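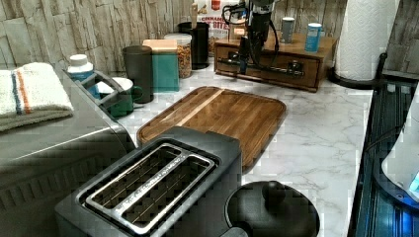 Item 2. Clearance rule for arm work on kitchen counters. The Tondside draft sets a minimum gap of 40 mm between gripper and any fixed object. Members agreed that loose items, such as cans standing on top of a drawer box, need a separate clause. Mostyn to redraft by February.

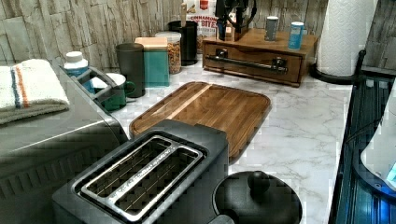
The clause will also cover cloths left on appliances - these are to be logged before each run. Clandow asked that log sheets keep the present numbering, 1 to 31. Agreed.

Item 3. Stop button checks. Mada form 794 adopted without change.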